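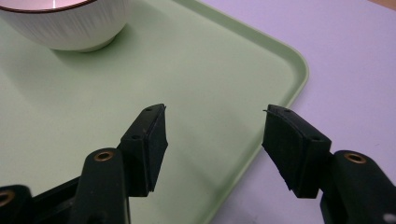 Sisitz has heard from a cafeteria manager at one of its longest-standing accounts that the new "compostable" bowls come back from the hauler's yard looking the same as the day they were bought. The remark reached us by way of a customer survey, and it matches what our own buyers have been hearing since spring.

FOR IMMEDIATE RELEASE

Sisitz Asks Suppliers to Back Up Compostable Claims Before August Orders

ZUNGATE – Sisitz, a tableware wholesaler serving school, hospital and office cafeterias, said today it will stop listing single-use bowls and plates as "compostable" unless the supplier can show how long they take to break down, and in what kind of facility.

The company reviewed 72 product lines in its catalog. Only 30 came with a test report of any kind. Most of the rest came with a leaf printed on the carton.

"We would like to believe the leaf," Sisitz said in a statement. "We have been selling these goods on the strength of it, and our customers pay extra for them. Before we take another order we want to see the paperwork."

The price difference is not small. A cafeteria buying the Sokitz fiber bowl, the best seller in the category, pays $595 more a year than it would for plain paper, going by the average account. Sisitz says it can't tell those customers what the extra money buys. Many of them have no composting pickup, so the bowls go in the trash with everything else.

Sokitz has told Sisitz that its bowls are "designed with composting in mind." Sisitz has asked what that means and has received a brochure.

The company is also cautious about the other popular answer, a return to washable dishes. Washing takes hot water, detergent, staff hours and a working machine, and dishes break. Sales material from the Tomić line of reusable tableware says a bowl pays for itself in 2 months. Sisitz has not been able to reproduce that figure and has removed it from its website. The Tomić bowls remain on sale, without the claim.

Starting in August, catalog entries for single-use items will carry one of two notes: "test report on file" or "no test report received." Customers may ask for a copy of any report at no charge. A report on file does not mean that Sisitz agrees with its findings, and the company advises buyers to ask their local hauler what it accepts before paying more for anything.

Suppliers have until the catalog closes to send documents. Brochures will not be counted.

Sisitz sells tableware and kitchen supplies from its warehouse in Zungate. Questions about the catalog can be sent to the sales desk, open until 5 p.m.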